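Break room walk-through, September
Checked by Lyle Lyons, a bit after 2 p.m.

1. Tabletop - OK
Went over the wood with my palm, no splinters that I could feel. I love this table, all that wavy grain! Myrtle wants it oiled again before winter and I'm with her.

2. Dish rack - OK, with a note
It's the green plastic one, standing on the table. Please check the feet for cracks next time, I forgot (sorry, Myrtle).

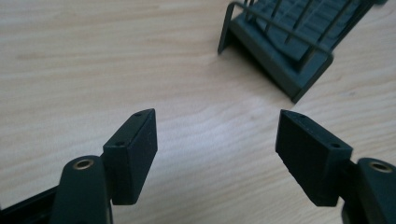 3. Outlets and cords - FIX
The kettle cord is fraying near the plug. I've taped a tag on it - don't use it until Femi swaps it out.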